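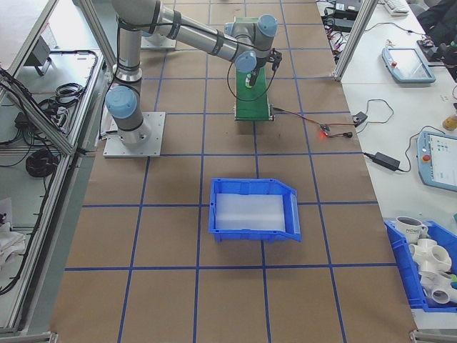
The gripper over the conveyor belt, with the blue bin on the taped grid.

Step 3: Pick from the belt and place in the bin

In step 2 you calibrated the table frame with the tape grid. Now we write the pick routine in Stivow. Open the file pick_belt.py and set these values first:

belt_speed = 85 (mm per second)
approach_height = 137 (mm above the belt)
settle_time = 500 (ms)

The node subscribes to the part sensor topic. When a message comes, it stores the time stamp and computes where the part will be when the arm arrives. Please use the time stamp of the sensor, not the time when your callback starts. I made this mistake and my picks were always 12 mm too late.

For the place pose, take the center of the bin and keep the tool pointing down. If the planner returns a path with the elbow low, reject it and plan again. Amber Penrose wrote a small check for this, it is in the utils folder.

Run first with the belt stopped and the speed override low. Keep one hand near the stop button of the pendant. When three picks in a row are good, start the belt and repeat.

Next step: reading the gripper width to detect a missed part.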